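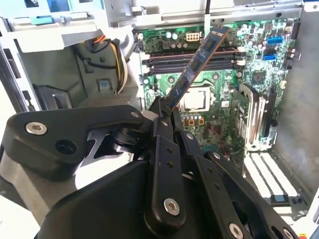 La barrette bleue au-dessus des emplacements mémoire, tour ouverte.

25 août 2016

J'ai enfin rouvert la vieille tour, celle qui servait à la compta et qui mettait un temps fou à afficher un tableur. La première fois remonte à novembre, pour le disque, et j'avais refermé en me disant que la mémoire attendrait. Elle a attendu neuf mois.

Les barrettes viennent de chez Provanik, achetées d'occasion à 7 euros pièce. Je leur ai demandé deux fois si c'était bien le bon type, parce que l'encoche n'est pas au même endroit d'une génération à l'autre et que je me suis déjà fait avoir. Circuit bleu, puces sombres, un fin liseré doré en bas. Rien de particulier, pas de radiateur dessus.

J'ai commencé par débrancher, puis coucher la tour sur le côté. Sur cette machine le panneau latéral coulisse vers l'arrière, mais il faut taper un peu du plat de la main. J'ai passé l'aspirateur à distance et un pinceau sec entre les emplacements. J'ai aussi retiré le ventilateur du processeur avec son radiateur, parce que la pâte thermique datait de l'achat. C'était sec comme du plâtre. Un chiffon, un peu d'alcool isopropylique, et le capot du processeur est redevenu argenté.

Ensuite la mémoire. La carte mère est verte, les emplacements sont noirs avec des verrous blancs aux extrémités. On écarte les verrous, on présente la barrette bien droite et on appuie jusqu'au clic. Mon erreur habituelle est d'arriver de travers et de forcer d'un côté. Il faut aussi pousser les câbles qui pendent, sinon on en coince un dessous et on recommence. J'ai laissé la carte d'extension en place, elle ne gênait pas.

Au premier démarrage, trois bips et écran noir. Barrette mal enfoncée. Au deuxième, tout est reconnu. J'ai lancé le test de mémoire pendant le dîner, 65 minutes, aucune erreur. Avec le processeur repâté, je suis aussi descendu de quelques degrés, mais je n'avais pas noté la température d'avant, donc je ne donne pas de chiffre.

L'autre chantier de la semaine, c'est le mur.
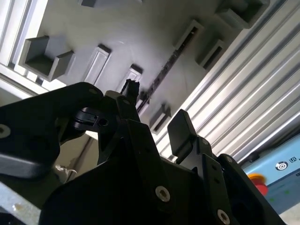
Nahom Adugna

Le panneau gris clair est un Faler, pris chez Jalora. J'en voulais un depuis longtemps pour arrêter de poser les tournevis n'importe où et de les chercher ensuite sous les cartons. Les supports sont gris aussi et de formes différentes : un bac carré ouvert, des fentes hautes et étroites, d'autres plus courtes, des boîtiers rectangulaires. On les achète séparément, et c'est là que la facture monte.

Dilani Seneviratne, qui a le même chez elle, m'avait conseillé de tout poser par terre et de déplacer les supports avant de fixer quoi que ce soit. Je ne l'ai pas fait. Résultat, j'ai dû en redéplacer deux, dont le bac carré que j'avais mis trop bas et que je cognais du coude.

Pour l'instant j'ai prévu les pinces dans les fentes, les embouts et les vis de boîtier dans le bac carré. Pour les vis, je pense ajouter un petit couvercle, ou au moins un fond en mousse, ça éviterait d'y passer cinq minutes pour attraper la bonne. Je n'ai encore rien trouvé pour la bombe d'air sec.

Il me reste à remettre le panneau latéral de la tour et à ranger les câbles du bas, qui sont toujours attachés avec le même bout de fil électrique. La machine repart dans le bureau samedi. Si quelqu'un a une adresse pour des colliers en velcro qui ne se décollent pas au bout d'un mois, je prends, les commentaires sont ouverts.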